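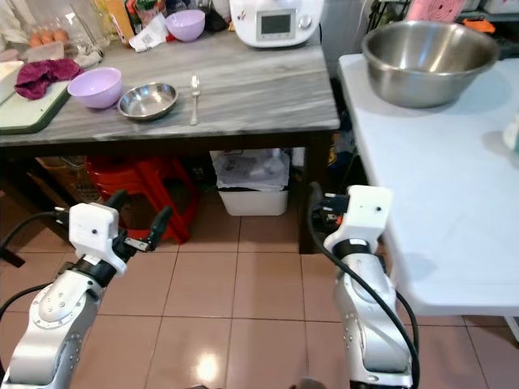 Grant Reports

Risent Bilingual Hymn Project: Progress Report to the Liu Fund

Search this site Enter keywords Go

October 15, 2020

Submitted by Yichen Mao, music director, Undurano Chinese Christian Church

Dear friends at the Liu Fund,

We are halfway through the grant period and I have been looking forward to writing this one. When we applied, the plan was for a small spiral-bound songbook in Mandarin and English, a weekly singing class before the late service, and a set of recordings of our older members. Then came March, the building closed, and singing together indoors went from the best part of the week to the one thing we could not do. I thought for a few weeks that I would be writing to ask if we could send the money back. Instead we have more music than we know what to do with!

The songbook

Our target was 145 hymns, each with the Chinese text in traditional characters, pinyin underneath, and an English version that can be sung to the same tune. As of this week, 47 are finished, meaning they have been typeset, proofread by two people, and sung through at least once by someone who did not work on them. That last step has turned up more trouble than the proofreading. A line can look perfectly good on the page and then land its most important word on a sixteenth note where you can't hear it. We have also learned to watch for English lines that end on a closed vowel when the tune wants to hold for four beats, and for pinyin that drifts to the left when the syllables are short.

Chia-hao Kwan has taken on the translations where no usable English version exists. He works from the Chinese text first and leaves the rhymes for last, and his drafts come to me with three or four choices for the hard lines. We argue about them by phone, usually with one of us at a piano. The harvest hymn took us nine phone calls. I think it is now the best thing in the book, and I'd love for you to hear it.

The order of the book has changed since our proposal. We had planned to follow the church year from Advent on. Several families told us they use hymns at home much more by occasion: a birthday, a hospital stay, a new apartment, the night before an exam. So there will be a short section at the front arranged that way, with the church year after it, and both indexes in the back as promised.

Singing class

The class moved to Zoom in April and to the parking lot in July. Zoom was a strange way to teach singing. Everybody is muted except the leader, so I sang into my laptop for 30 minutes each Sunday and watched rows of mouths move. But people came, including three who have moved out of state and two who had not been able to manage the stairs at church for years. We kept a dial-in number for people without a camera, and one of our oldest members has never missed a week on it.

Outdoors we stand well apart, facing the same way, with masks on, and keep it to 12 singers plus a leader. We run two groups back to back so no one gets turned away. The sound disappears upward into the sky and you have to trust that the person behind you is with you. I've been so impressed with the teenagers, who show up early with chairs and stay for the second group to help hold the alto line (they would like it on record that the alto line is boring in at least five hymns, and they are right about two of them).

Recordings

Our original plan called for sitting down with older members in the fellowship room. That had to wait, so we mailed out small voice recorders with a page of large-print instructions and a stamped return box. The recordings come back with kettles and televisions in them, and grandchildren asking what's going on. I would not trade them for studio versions. A retired schoolteacher sang a lullaby-like setting of Psalm 23 that she learned as a girl, and neither Chia-hao nor I can find it in any printed hymnal we own. We have written down the melody and she has corrected it twice.

Every singer signs a permission form saying whether the recording may be shared publicly, shared only within the church, or kept for the family. We return a copy on a disc and a copy by email. One lesson for next time: some of the forms came back unsigned in the same box as a wonderful recording, and chasing them has taken more of my time than anything else in this section. 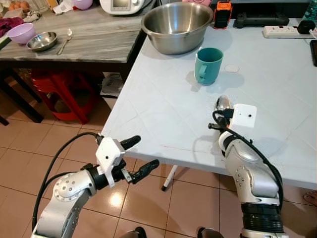 Spending so far

We are under budget on refreshments and travel, for obvious reasons, and over on postage. You kindly approved moving the travel line to equipment in June, and it paid for the recorders, a portable speaker, and a better microphone for the Sunday livestream. The largest remaining cost is printing. Sultinden Press has quoted us for a lay-flat binding in place of the spiral, and after seeing the sample we would very much like to do it. The pages stay open on a piano and the cover can be wiped clean. The difference can be met from what we did not spend on food, so we are asking for your okay to move that line too, with no increase in the total. The full ledger is attached as a separate file.

Where we are behind

The typesetting is slower than I promised. I estimated an evening per hymn and it is closer to two, mostly because of lining up pinyin under notes when a syllable is carried across several of them. A college student in our congregation has started helping on weekends and is already faster than I am.

Copyright letters are the other slow spot. Several publishers have offices that are closed or short-staffed this year. We have a list of hymns waiting on a reply, and if we do not have an answer by the end of winter we will swap in others so that the printing does not slip.

The children's workshop has not happened at all. We would like to move it to next summer and hold it outside under the trees, with hand bells and no singing if that is still what's needed.

Next six months

Finish typesetting through the Easter section and send it to readers.
Record a piano accompaniment for every finished hymn, for families who have no one at home to play.
Hold an online Christmas sing-along with lyrics on screen in both languages.
Get the remaining permission forms signed.
Send you a printed proof of the first section, which I will mail myself the day it arrives.

Thank you for being so flexible with us this year. Every time I wrote with a change, I had a kind answer back within days, and that made it possible to keep trying things. If any of you would like to join the Sunday class by phone or computer, please write to me and I'll send the link. You don't need to read Chinese and you don't need to read music.

With thanks,
Yichen Mao

3 Comments

Grace's mom
So happy about the section for occasions. Please tell me there's one for moving day, we are doing it again in November!

P. Hsieh
My father listened to his disc in the car the whole way to the doctor and back. He says he was flat in verse 2. Can he send another one?

Yichen Mao
Of course he can! I'll put a recorder in the mail to him this week. And yes, there are two for a new home.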